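采访:开放日下午,和刘文聊教机器叠布

周一下午一点半,Manora 工作室的门开着,门口的登记表已经写了两页。开放日一年只办一次,今年放在八月,来的人里有附近的住户,有带着孩子的家长,还有两位从洗衣厂过来的师傅。演示由 Liên Văn 负责。她在这里做了三年,之前在一家纺织品检验公司上班。我们约在两场演示之间谈,地点就在工作台旁边,说话时不断有人凑过来听。

Manora 做的事情说起来很窄:让机器手处理软的东西。毛巾、抹布、网布、枕套,凡是拿起来会变形的,都归他们管。

“硬的东西别人做得很好了。”Liên Văn 说,“一个杯子,你昨天抓和今天抓,它还是那个杯子。布不一样,放下去一次就是一个新的形状,你没有办法给它画一张图纸。”

我问她机器怎么学。她说先由人来做,操作的人握着手持夹爪,把取布、摊开、对折这些动作一遍遍做下来,夹爪上的摄像头全程记录。积累到一定数量,再拿去训练。他们手头这个项目叫 Cisia,目标是 3,000 段合格的操作记录。

“合格两个字很要紧。”她说,“动作太快不要,手抖得厉害不要,布从头到尾没有露出来的也不要。新来的人第一天录的东西,我们基本都留不下。”

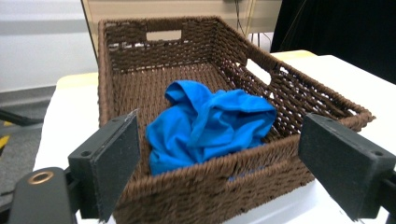
布从篮子里取出来,是 Cisia 的一个基本动作。Liên Văn 说,最早他们把布直接放在桌上,训练出来的结果在桌上很好,换个容器就不行,夹爪会去碰容器的边。后来才把篮子加进来,深的浅的都试过。

“太深的篮子,夹爪下去以后什么都看不见。太浅的又没有意义,跟放在桌上差不多。”她说,“编的篮子还有一个问题,边上有缝,布的角容易挂住。不过家里用的篮子很多就是编的,躲不开。”

负责硬件的 Oğuzhan Gündoğdu 这时走过来,手里拿着一把内六角扳手。他刚给备用的一套夹爪换了指垫。他中文说得不快,但很清楚。

“指垫是消耗品。”他说,“夹布比夹硬东西费垫子。布要捏紧,捏紧了又要拖,表面很快就变滑。我们定的是每 90 个小时检查一次,有时候不到时间就得换。”

我问有没有想过做成人手的样子,五根手指。他摇头。

“两根够了。手指多,控制就多,坏的地方也多。叠布的时候你看自己的手,大部分时候也就是拇指和食指在用力。”

洗衣厂来的一位师傅在旁边听到这里,插了一句,说他们厂里叠床单靠的是手掌和小臂,指头反而用得少。Oğuzhan 想了想,说床单是另外一回事,那么大的东西他们现在做不了。两个人就此聊了十来分钟,主要在说床单的重量和边角的缝法,我在旁边记了一页,后来发现大半用不上。

演示分几种布料。除了普通的棉布,还有网布。我问 Liên Văn 为什么选网布,她说是客户提的。一家叫 Ung 的公司做清洗用的网袋,希望知道出厂前的整理能不能交给机器。

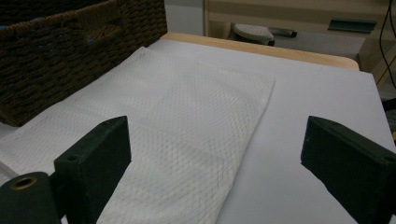

“网布的麻烦在于层数。”她说,“棉布叠两层和叠四层,厚度看得出来。网布薄,又透,摄像头有时候分不清上面一层和下面一层。你想捏一层,捏起来是两层,一对折就歪了。”

她的办法是让操作的人放慢,捏起来以后停一下,再往前走。这个停顿录进去,机器也会跟着停。有参观的人觉得机器动作迟疑,像是在想事情。

“它没有在想。”Liên Văn 说,“那是我们教它停的。”

我问成功率。她没有给我一个总的数字,说不同的布差得太远,合在一起没有参考价值。她愿意说的是上个月的一次内部测试:一块棉布,一次对折,连续做了 50 次,有 7 次需要人去扶一下。

“扶一下也算失败。”她补充,“以前我们不算,后来觉得这样骗自己没意思。客户那边不会有人站在旁边扶。”

两点多,第二场演示快开始了,来的人比第一场多,有个孩子一直问能不能自己试。工作室准备了供参观者上手的时段,每人三分钟,由 Nhi Kiều 带着做。她是这里最熟练的操作员之一,去年从 Fellolia 转过来,在那边做的是包装线上的质检。

Nhi Kiều 讲解时话不多。她会先让人把夹爪空着开合几次,熟悉一下行程,然后才让人去碰布。她告诉我,大人比孩子难教。

“大人一上来就想叠好。”她说,“叠不整齐就着急,一着急手就往下压,把布按在桌上拖。孩子没有这个负担,捏起来就是捏起来。”
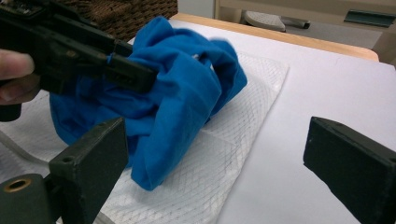

捏的位置也有讲究。按她的说法,一块皱成一团的布,新手会去抓最高的地方,因为那里最显眼,但从那里提起来,四个角都垂在下面,还是不知道哪儿是哪儿。她习惯先找边,哪怕只露出一小段,捏住边再慢慢带,角自己会出来。

“这个我讲不太清楚,得看手。”她说,“所以才要录。”

我问她每天重复这些会不会厌烦。她说上午还好,下午三点以后会觉得手腕沉,工作室规定录一小时要休息一刻钟,休息时她一般去楼下走一圈。她不太喜欢录白色的布放在白色桌面上的那几组,看久了眼睛累。棉布里她喜欢颜色深一点的。

那位洗衣厂的师傅也排队试了。他叠得很快,叠完以后说夹爪的开口比他想的大,捏小东西不顺手。Nhi Kiều 把这句话记在了意见本上,Oğuzhan 后来过来翻了翻,问师傅平时捏的“小东西”是什么,师傅说是标签,缝在毛巾角上的那种。

第二场结束以后我又找到 Liên Văn,问她接下来的安排。她说 Cisia 的录制要做到年底,之后会把篮子的种类再加一些,枕套也要开始,枕套有里外两面,还有开口,比平的布复杂得多。给 Ung 的报告下个月交,结论她不方便提前讲。

“我能说的是,有一些步骤现在还是人来做合适。”她说,“报告里也会这么写。”

至于下一次开放日,她希望能把上手的时间从三分钟延长到五分钟,另外多放几把椅子。今天有几位年纪大的参观者站了很久。

工作室四点半关门。想预约平时参观的读者,可以在 Manora 前台登记,每次接待不超过六人,需要提前一周。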